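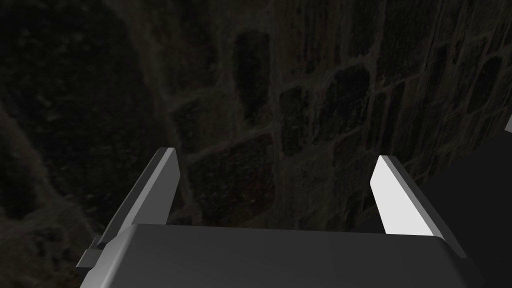 Mar 10, 2019: Tutdale cell, gripper setup

Good session on the sim cell! Started with the parallel gripper open and empty in front of the stone wall. I like that wall for checking finger alignment, dark stone behind pale grey fingers, so any skew jumps right out. Reset the open/close limits in the Gunawan config and dropped the polling to 20 ms. The old file had 300 in there, no wonder it felt sluggish.

Next, the two-arm view. Left fingers pointing up, right arm reaching over the marble table with the black gripper just above the tan board. Love this pose for tuning the wrist offset, you get board, plate and table edge all on one side.
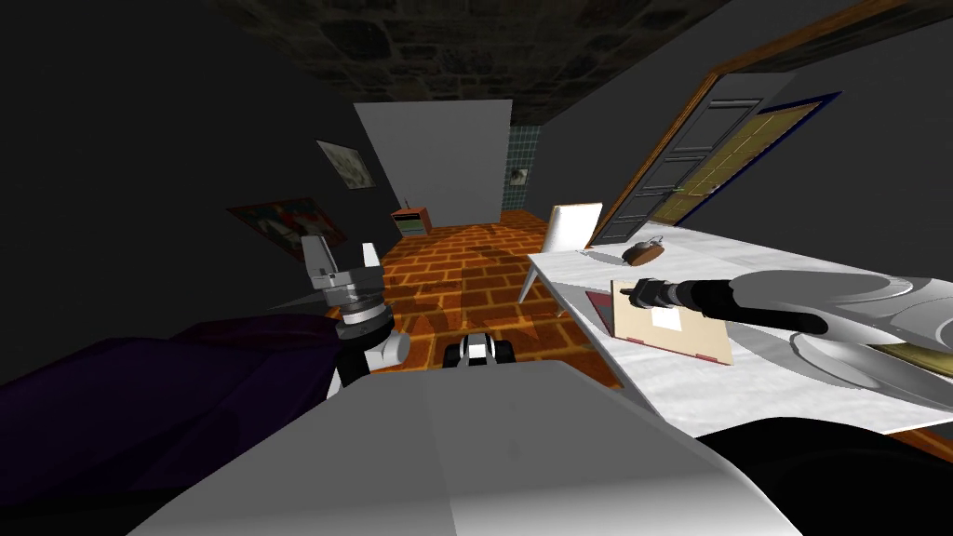
Still to do
Save the right arm offset under its own name (Puspita Hidayat overwrote mine, I overwrote hers, we're even).
Rerun seed 441 with the new limits.
Copy the config to Zistmont once both arms load cleanly.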